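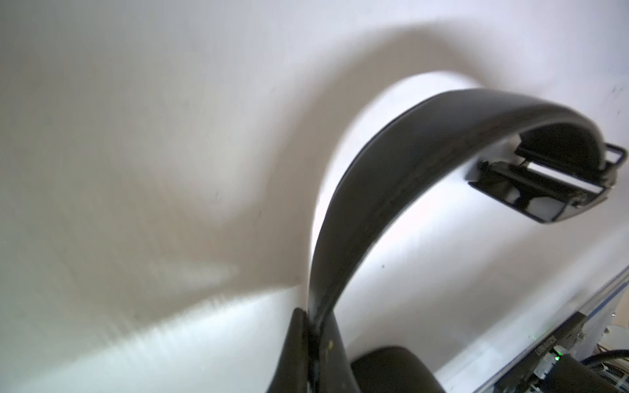 The headphones were supposed to be the easy half of this ticket. I bought them from you in September along with the Brenus tray, on the theory that a person with one place for belts and one place for headphones would become an organized person. The band creaks when I open it. The noise comes from the metal end, where the hinge rod goes round the tip of the adjustment bracket, and not from the wide glossy part, which has a few pale specks on it by now but has never made a sound. I mention the specks so you don't think I'm hiding them.

Ticket status: Open
Products: Dlamini over-ear headphones, black; Brenus organizer tray, white
Bought from: Ullura online store, shipped from Brandalstead
Opened: Friday, October 30, 2009
Category picked from menu: "Other" (there is no entry for belts)

Entry 1. Customer, original problem

Problem A: headphones creak on opening. They also slide back down to the smallest setting while I'm wearing them, so that by the end of an album I am listening with my temples.

Problem B: belts do not stay in the tray. The listing said "tames ties, belts and cables." I don't own ties. The cables are tame. The belts go in rolled up and are out on the tabletop by the time I've found my keys.

Order number is on the packing slip, which I put somewhere organized.

Entry 2. Ullura support

Thanks for writing in. For A, please try the following and report back.

1. Open the band all the way and close it again 6 times. Stop if it feels tight.
2. Wipe the hinge rod with a dry cloth. No oil.
3. Set both sides to the same length before putting them on.
4. Hang them by the band when not in use. Storing them under other things pushes the bracket out of line.

For B, can you tell us how the belts are being rolled, and whether the buckle goes in first or last? We have an internal note on this. It is longer than you would expect.

Entry 3. Customer

A, step 1: done. Creaked each time, but with less conviction toward the end.
A, step 2: done. The cloth came away gray, which I choose not to discuss.
A, step 3: done. I had been wearing them crooked for a month. The sliding has stopped. I would like that left out of the summary.
A, step 4: I own no hooks. They had been living under a sweater. They now live on top of the sweater.

B: buckle last, wherever it fits, which is mostly nowhere. The coiled one (I was told leather, I have doubts) will hold a tight coil as long as something is pressing on it. The others treat rolling as a suggestion. One opens into a big loose curl and tips its buckle over on its side. Another never gets past a U. They're all black, so I can only tell them apart by how they misbehave. The tray sits at the back of the table, open side up, and looks very nice with the wallpaper. We papered in brown and blue-gray leaves with berries and I'm not moving the table. 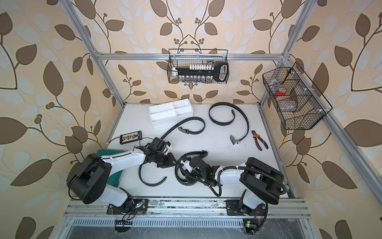
Entry 4. Ullura support

Glad A is better. On B, it sounds like the belts are being rolled from the tail. Please try it the other way:

1. Lay the belt flat, face down.
2. Start at the buckle and roll toward the tail. The buckle ends up in the middle, where it can't pull the coil open.
3. Put it in the compartment on its edge, with the tail end against the side wall.
4. If the compartment is too wide, put 2 belts in it.
5. Leave overnight before deciding anything.

If a belt has been hanging from a hook for years it may want to go on being straight. Warm hands help. Please do not use a hair dryer. The note is very firm about the hair dryer.

Entry 5. Customer

Did steps 1 to 4. The coils are fatter with the buckle inside but they sit still. The U-shaped one needed a rubber band, and I have named it in my head but won't be putting that in a ticket.

Step 5: in the morning everything was where I had left it except the rubber band. The belt was out. I found the band under the radiator. Doubled the second rubber band. Holding so far.

I hadn't asked about the hair dryer but had been thinking about it.

Headphones: still creak on the first opening of the day, then quiet. Is there a part?

Entry 6. Ullura support

There is a replacement bracket for each side. We'll send a pair from Brandalstead at no charge, with a printed sheet. The small screws are very small, so work over a towel.

Status changed to: Waiting on parts

Entry 7. Customer

Brackets arrived. Left side fitted, no creak. Right side screw is somewhere in the towel. Please keep the ticket open until I find it.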